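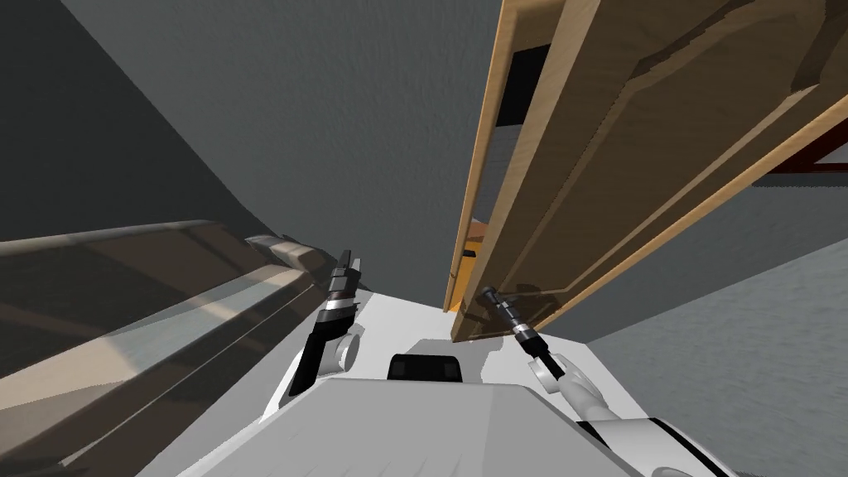 Handout 2: Can it do the chores yet?
Reading time: 2 minutes

Short answer for those who stopped coming in July: a bit, in simulation, if you are patient. Household work was sold to us as the easy part, and I'd like you to distrust anyone who still sells it that way. Take a cabinet door. In the rendered kitchen a gripper has its fingers at the bottom corner of one, and everything I cover this week lives in that corner – where to touch, how hard, which way the thing swings. Your grandmother does it with a hip.

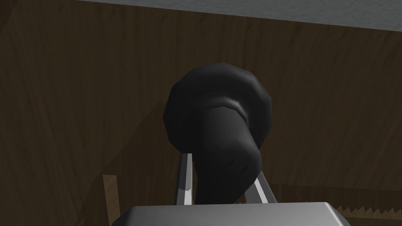 Seidu Atinga's rule for the lab is that a chore counts as done when you would let it happen while you're out. Run 43 of your trial logs past that rule before you write "solved" in a report. Holding a thing and putting it where it belongs get separate lines in the log.

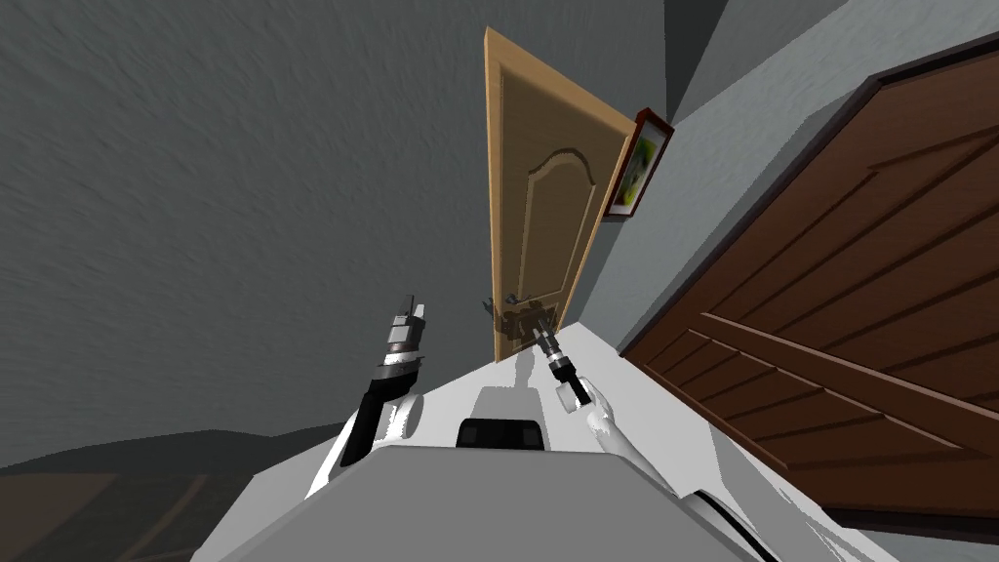 Doors deserve their own column. A lever handle needs a push down and a pull, in that order, and a policy trained on knobs will bring great confidence to the wrong motion. Shop floors cheat, sensibly: they take the doors off. Houses come with people who want them back on. 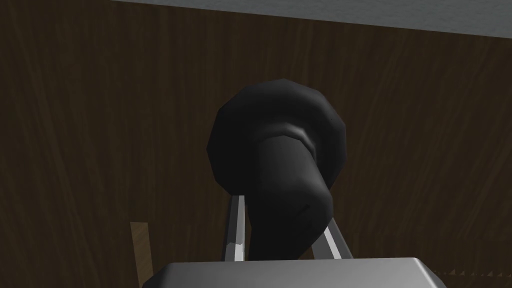
For next time, read the Domeck notes up to the part on grasp failure. Run the task 100 times with different starting poses and hand in the failures, sorted. Kwesi Fiadzo has the Starnley logins. Please don't all ask him the night before.

Questions to the Juvard course desk | © Juvard | Back to top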